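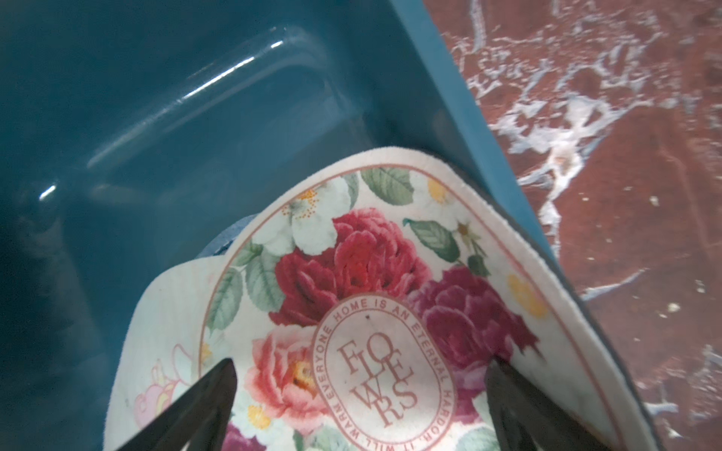

Chapter 3
Bins, Baskets and the Promise of Order

Most advice on household storage begins with a purchase. The reader is told to buy containers, usually in matching sizes, and to sort the contents of the home into them. This chapter starts from a less cheerful position. A bin is a box without a lid. It can hold things, and it can move them from the floor to somewhere else, but whether anyone in the house lives better as a result is a separate question, and the evidence for it is thinner than the catalogs suggest.

Consider slippers. They are worn daily, taken off wherever the wearer happens to stop, and wanted again a few hours later. A slipper in a plastic bin has been tidied, in the ordinary sense of the word. But its owner now has to remember the bin, bend down to it, and find the other slipper, which may be under a blue cloth or in another room altogether. The hallway looks better. The person with cold feet may disagree.

Writers on home management tend to pass over this trade. The Nadel handbook, still assigned in many courses, gives a full chapter to choosing containers and 3 paragraphs to getting things back out of them. Its well-known rule, "every object in a vessel," is stated without support. We will return to it in the exercises, where students are asked to apply it to a coat, a bicycle pump and a wet umbrella.

What the Tidisitz survey did and did not show

The study most often quoted in favor of bins is the Tidisitz survey, which questioned 600 households about their storage habits. Of these, 241 said that open containers had made their homes "easier to manage." The figure is repeated in a good deal of sales material, generally without the rest of the sentence. The households were asked once, in October, shortly after buying the containers. People who have just spent money on a thing are inclined to speak well of it. No one went back in the spring to look inside.

There is also the matter of what "manage" means. A room can be cleared for guests in minutes if everything loose is dropped into the nearest bin. Kaczorowski calls this "deferred sorting," a polite name for it. The work has been put off, and it may have grown, as shoes, cloths, chargers and mail now have to be separated from one another before any of them can be put away.

A narrower claim

None of this means bins are useless. They do well with things of one kind that are used together: bath toys, gardening gloves, winter hats. Smooth plastic wipes clean, and rounded corners collect less grit than square ones. Soft footwear with a printed or fuzzy lining is better off in a clean bin than under a radiator -- provided it goes in dry.

The Trirko method, described in the next section, tries to predict which objects will benefit by asking how often each is taken out again. It is a sensible question. Readers should watch closely, however, how the answers are scored, and keep a record of their own for comparison before they accept the result.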